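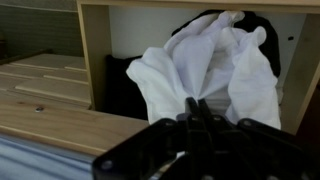

White cloth at an open cubby, light wooden shelf unit.

Dromeck: changes to online play and saved campaigns

Winitz Games will move all online services for Dromeck to a new set of servers in November. The current servers have been in use since the game's release and no longer receive support from the hosting company. Players who use only the offline campaign are not affected and need take no action.

The move applies to the PC version of the game in all regions. The console edition is operated separately by our publishing partner, Kwiatkowski, and will continue on its present arrangements. Owners of both editions should note that campaign files still cannot be exchanged between them.

Play-by-turn matches

Matches in progress at the time of the move will be carried over in their current state, provided that every player in the match has installed patch 2.4 beforehand. The patch is available now and will download automatically on most systems. Where one or more players have not updated, the match will be held for four weeks and then closed as a draw. A draw recorded in this way has no effect on ladder standing.

Turn timers will be paused while the servers are offline. We expect the interruption to last less than a day, and a notice will appear on the main menu before it begins. Orders that have been drafted but not submitted are stored on the player's own computer and cannot be transferred. Players are advised to submit them before the notice period ends.

The limit of four players per match remains in place. We have received a number of requests to raise it, and the question will be looked at again once the new servers have been running under normal load. No commitment can be given at this stage.

Player-made maps

The Borley map library, which has been maintained by players since the early access period, will be brought into the game's own map browser. Of the maps now held there, 118 have been checked and will be available on the first day. The remainder will follow as they are tested. Credit will be shown under the name that the author used in the library, and authors who would prefer a different name, or who do not wish their work to be included, may write to the support address before the move.

Maps that rely on the old scripting commands for weather and supply lines will open in the editor but cannot be hosted online until those commands have been replaced. A conversion guide has been added to the manual – see the chapter on scripted events. The editor will mark each affected line when the file is loaded.

Ladder and season records

The current ladder season will close when the servers go offline, and final placings will be taken from the last completed match. Season rewards will be issued as usual. Records from earlier seasons will be kept for 18 months and may be downloaded from the account page as a plain text file. Replays saved under versions older than 2.0 will not play in the new client, although the match summaries attached to them can still be read.

Accounts

Existing user names and passwords will continue to work. Players whose accounts have been inactive for almost two years will be asked to confirm their email address at the next sign-in. Friend lists and blocked lists will be transferred. Private messages will not, and any that are needed should be copied before the move.

Questions about a particular match or map should be sent through the support form, with the match number or the map title in the subject line. A list of known issues will be kept on the Dromeck support page and updated during the move.

Winitz Games, 7 October 2026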